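How a benchtop workshop keeps its surfaces in order

12 shares | 4 comments

The workshop at Mernier occupies one long room behind the parts store. It handles small assemblies, mostly fixtures and fittings, and the supervisor who runs the day shift has spent seven years deciding where things in it should go. We spoke in December, before the first jobs were set out.

The first subject was surfaces. "A bench fills up if it has no assigned use," the supervisor said. "Each of ours has one task, and the task is written on the front edge. If an item doesn't belong to the task, it goes back to the rack at the end of the shift."

The rack was bought from Drillik and holds 100 bins. Screws are sorted by head first, then by thread, then by length. Most workshops start with thread. The supervisor said head type is what people look at when they reach for a screw, and that the order was changed after a month in which the wrong bin was opened several times a day. "You can't read a thread from standing height. You can see whether it takes a hex key."

Stock is counted by weight. A full bin of the smallest size contains 1,000 screws and is refilled when the scale shows that 30 per cent remains. Larger parts are kept flat in shallow trays, one layer deep – stacking is allowed only for plate.

Colour was the next point. Metal parts are left plain. Plastic parts are ordered in strong colours where the supplier, Pratotitz, offers them. "Grey plastic next to grey metal takes longer to check," the supervisor said. "With red or green the outline is clear, and so is any pit or speck on the face. We don't reject a part for a speck. We note it, and we look at the same place next time."

Asked how the checks are carried out, the supervisor described a short routine: look at the seam, look at the ends, then look at the screw head. Rounded ends are preferred for anything that comes close to a work surface, and slots must be free of dust. Brushed metal is wiped along the grain with a dry cloth.

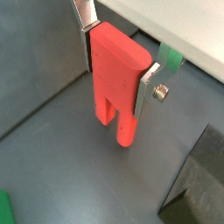 Red slotted part with metal fittings and a hex-socket screw; green plastic behind.

Cleaning takes 30 minutes at the close of the shift. The Rozīte vacuum is used for the floor only, and benches are brushed by hand towards a tray. The supervisor would like a second sink and wider aisles, but the wall on the store side carries the air line and can't be moved.

Labels are to be reprinted next. The present ones are too small to read from the aisle, and the new set will have the head type drawn on the left. "The drawing is the useful part," the supervisor said. "The number is for ordering."

4 comments | Share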